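Why did the robot get stuck on a sunny day?

Hi again, Skumeo readers! Last time I wrote about batteries, and heaps of you asked what happens when a robot messes up. So I'm going to tell you about the day Pearce stopped working at the window. (Pearce is the robot, by the way. It was named before I got there.)

Pearce's job at Hillunach was curtains. Open them, close them, don't rip them. Sounds easy, right? You could do it half asleep in your pyjamas! But Pearce has to find the edge of the cloth with its cameras first, then work out how far to reach, and then pinch gently.

It did the job 86 times with no trouble at all. On the next go, with the sun low and bright, it reached out, stopped in mid-air and flashed up error 529. I'd never even seen error 529. I had to look it up in the Trundex manual, and it said "depth not found". In kid language: I can't tell how far away that is!

Sun, glass and curtains at Pearce's window:

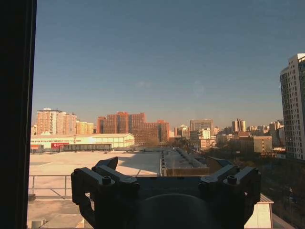
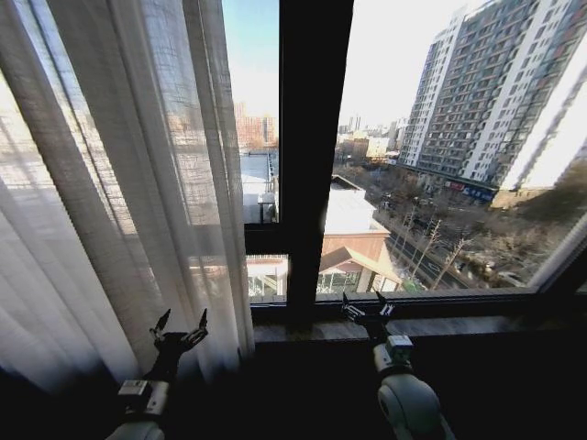
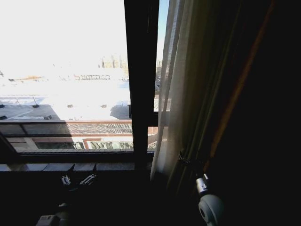

What went wrong?

Try looking out a bright window from a darkish room. Everything near you goes black and shadowy, and it's hard to pick out the edges. Cameras get muddled by that too, even more than your eyes do. A see-through curtain makes it worse, and so does glass. Pearce couldn't decide if the cloth was right there or way out past the window.

Was it dangerous?

No, and I was pretty chuffed about that! Pearce has a rule: if you're not sure, stop. A robot that guesses might bang into the glass or squash somebody's fingers. We have a rule for people as well. Stay outside the yellow tape until the motors are off, and if anything looks weird, hit the big red button. You won't get in trouble for pressing it, even if it was nothing. I've pressed it for a moth.

How did we fix it?

First we taught the cameras to darken their picture when the sun comes in, a bit like squinting. Then we slowed the arms down near the window. Pearce still gets error 529 now and then, mostly in January, and we're still working on that one.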